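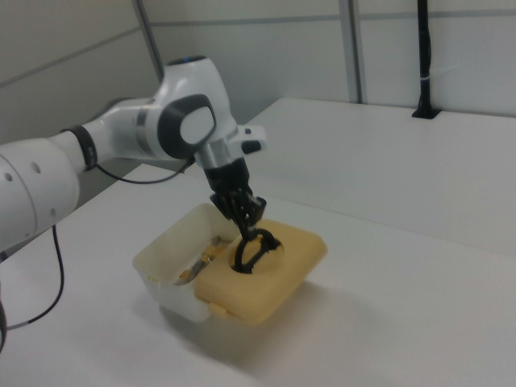 The lid task at the Closenport station, March 2021.

The Closenport Office of the Karomo Institute required that every demonstration be entered in the register before the close of the shift. Cledwyn Eynon had kept the register for six years and had never left a line blank.

Demonstration 361 concerned the lid. The operator guided the arm by the lead controls, the gripper took the black handle, and the lid was moved over the container with the spoon inside. The form provided two boxes for the result, Accepted and Rejected. Under the Dandell Protocol, a demonstration containing a pause longer than four seconds was to be rejected, as the system might learn the pause along with the motion.

Eynon reviewed the recording. Halfway across, the arm had stopped for nine seconds. The operator that shift was Yorath, whose final day it was.

He consulted the Protocol a second time. It made no provision for reluctance.

The Institute had asked for 1720 demonstrations by May and was well short of that number. Eynon did not consider this a proper ground for acceptance. He wrote the number, the task and the operator's name. In the column for remarks, which was seldom used, he wrote: "Pause noted. Retain." Then he marked the first box - in ink, as the rules required - and called for the next file.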